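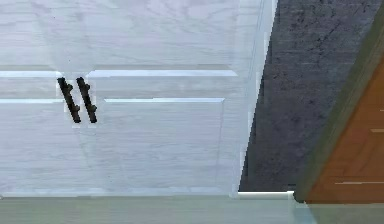
Logging a jellyfish sighting from the shore

Walk the tideline at low water and note the start time. Cover 40 metres, keeping to the wet sand. Record stranded animals and those afloat on separate lines of the Zirnora sheet. 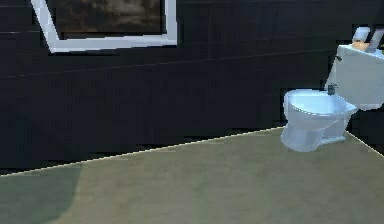

White toilet and framed picture, dark wall.

Measure the bell at its widest point with a ruler. Do not touch the tentacles. Take the water temperature at two depths. 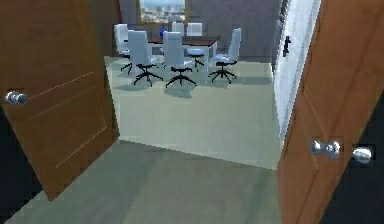

Meeting room, doors open.

Enter the sheet in Florik within seven days. Leave the species field blank if unsure; Hryhorii Kovalchuk checks blank entries in July.

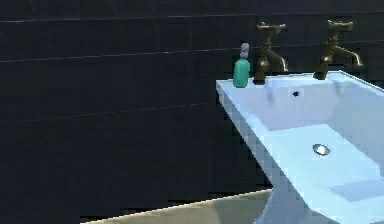 Sink against the dark tiled wall.

Rinse the ruler and thermometer in fresh water.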